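Teaching Two Arms to Share a Table

The work at Drerkunis starts with a list. On a Thursday in April it had 14 entries, each a short instruction of the kind one might leave for a new hire: take the tube out of the basket, put the tube back, turn the tube so that the label faces the other way. An operator reads the entry, takes hold of the control handles and performs it with the robot arms. The software stores what the cameras saw, the position of every joint and how wide each gripper was open. One pass through the instruction is called an episode. Episodes are the raw material of everything the lab does.

The learning system, named Vusen, contains no written rules about baskets or tubes. It is given images and the movements that an operator made in response to them, and it is trained to produce similar movements when it receives similar images. The approach has been known in research for a long time. The practical difficulty lies in the examples, which have to be numerous, varied and clean.

"The model copies whatever we put in front of it," says Friederike Rathjen, who heads data collection. "If the operator hesitates before every grasp, the robot will hesitate before every grasp. We had that for a whole month."

Rathjen came to robotics in 2014 from a job in packaging machinery, where a part arrived at the same spot every time and a machine that missed it was simply adjusted. Her present work runs the other way. Between episodes the operators shift the basket, rotate it, or move the object inside it to a different corner. A system trained only on a basket in one position will learn the position and ignore the basket. The same applies to light. Episodes are gathered in the morning, in the afternoon and after dark, and the room is left in whatever state it is in.

Each wrist carries its own small camera. Its view changes with every motion of the arm, and the fingers always appear in it, which gives the model a fixed reference for judging how far away an object is. The drawback is that the gripper can hide the object at the moment of contact. Having a second arm in the room helps, as one wrist camera can often see what the other has lost.

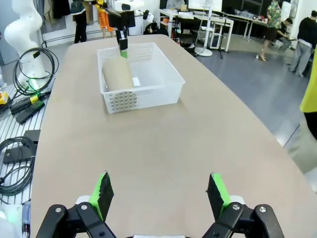
A wrist camera's view of the second arm reaching into the basket, with a cardboard tube lying inside.

Containers are a popular subject on the list for a reason any operator can explain after one shift. An object on an open table can be approached from nearly any side. Inside a basket the walls rule out most of these approaches, and the fingers must come in steeply enough to clear the rim. Perforated walls add a further problem: the image is full of small repeated shapes that have nothing to do with the task. The model has to learn to disregard them.

Arne Nolte, one of the operators, puts the length of an ordinary tube episode at about 17 seconds. Harder entries, such as passing an object from one gripper to the other, take longer and fail more often. Failures are kept, but under a separate tag. A missed grasp followed by a clean second attempt is considered valuable, and operators are asked to include a few on purpose. A dropped object that rolls off the table ends the episode.

Review is done by Dörte Diekmann and Till Fröhlich, who watch the recordings at double speed and mark the start and end of each movement. They reject episodes with missing images, with a camera clock that has drifted, or with an instruction that does not match what was done. The last fault is the most common. An operator who has performed "take out" many times in a row will sometimes perform it again when the list says "put back."

The review tool, Curis, was written in house and looks it. It plays all camera streams side by side above a plot of the joint angles, and it has 4 keyboard shortcuts, one of which nobody uses. Fröhlich would like it to flag sudden stops by itself. Diekmann prefers to find them by eye and says the plot makes them hard to miss.

Accepted episodes go into the next training run, which takes a weekend. The resulting model is then tried on the same list, with the basket in places that were not recorded. Entries that it handles well are dropped. Those it does not handle stay on, usually with a note in Rathjen's handwriting asking for steeper approaches or slower releases, and the operators begin on them again on Monday morning.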